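The League in the Shoebox

The first season of the Ostrowski Cup was played on a bedroom carpet with two dice, a school notebook and a rule that a double six meant a goal from the halfway line. It had 11 clubs, which made the fixture list a mess, and the champions were a team called Traltov, who wore yellow because their founder owned a yellow marker that still worked.

Their founder was Snædís Thygesen. She was eight, and she had broken her ankle in May, with the whole outdoor soccer season still in front of her. Her brother and the boy next door, Tanvir Gunawardena, came in most afternoons to keep her company. By the end of the first week they had run out of card games.

"Tanvir asked what the scores would have been if we had been playing," she says. "So we worked them out."

The working out took over the summer. Each club got a page in the notebook, with a squad, a stadium and a short history. Traltov came from a fishing port. Umel were a mountain team and hard to beat at home, which the dice were made to reflect by giving them an extra roll. Wendari had been great once and were now in debt. None of the children could have explained what being in debt involved, but they had heard it said about a real club on the radio and it sounded serious.

A match took ten minutes. One person rolled, one wrote, and one did the commentary. Injuries came from a separate chart, and so did red cards. There was a transfer window, run with slips of paper out of a cereal bowl, and it caused more arguments than anything that happened on the field. Gunawardena still says he was cheated out of a left back.

Children have been inventing sports leagues for as long as there have been league tables in the newspaper. Some used spinners, some used playing cards, some flipped pages of a book and took the last digit. Most of it was thrown out when the family moved or the kid found something else to do. What makes the Ostrowski Cup unusual is how long it went on. The ankle healed, the three of them went back to playing real soccer, and the notebook kept filling up anyway, then a second one, then a third.

Thygesen has all of them in a shoebox, along with the original injury chart and a trophy made from an egg cup. The handwriting changes as you go through. The early pages are in capitals with the goals drawn as little balls. Later there are averages and disciplinary records, and a paragraph on why Umel's manager had to go. Match 500 has a page to itself. It finished 0–0.

They stopped when they were sixteen, without deciding to. There was a half-played season in the last notebook, with Wendari top on goal difference, and for years it stayed that way.

Gunawardena moved away, studied accounting and took a job in a city where he knew very few people. He says he thought about the league more than he would have admitted then. When he was packing up an apartment he found a sheet of squad numbers folded inside a dictionary, took a picture of it and sent it to Thygesen. She wrote back the same evening with a question – whose turn was it to roll?
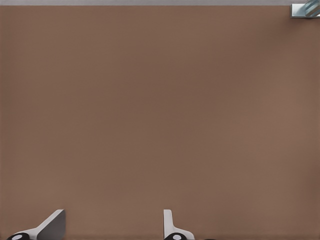
Snædís Thygesen and Tanvir Gunawardena spoke to our sports desk
Features | September 2020

They finished the old season by phone. She rolled, he kept the book, and her brother did commentary when he could be reached. Wendari lost their last two matches and came in third. Gunawardena asked for a recount of the goal difference, and got one, and it made things slightly worse for him.

Since then they have played a round most weeks. A few things have been modernized. There are substitutes now, and the clubs have women's teams, with their own table and a much better title race. The extra roll for Umel at home was put to a vote and survived. A spreadsheet was tried for half a season and dropped, as it took the arguing out.

The dice are the same two. One has a chipped corner, and Thygesen once sat down and threw it 1000 times to see whether it favored a number. She found a small lean toward fours. Both of them agreed to leave it in play, on the grounds that every club had been rolling it from the beginning.

Her own daughter has asked to enter a team. The league has never had a twelfth club, and adding one would fix the fixture list at last. The application is on a sheet of drawing paper, with a badge, a stadium and a goalkeeper who is also a dentist. Gunawardena wants to see the club's accounts before he votes.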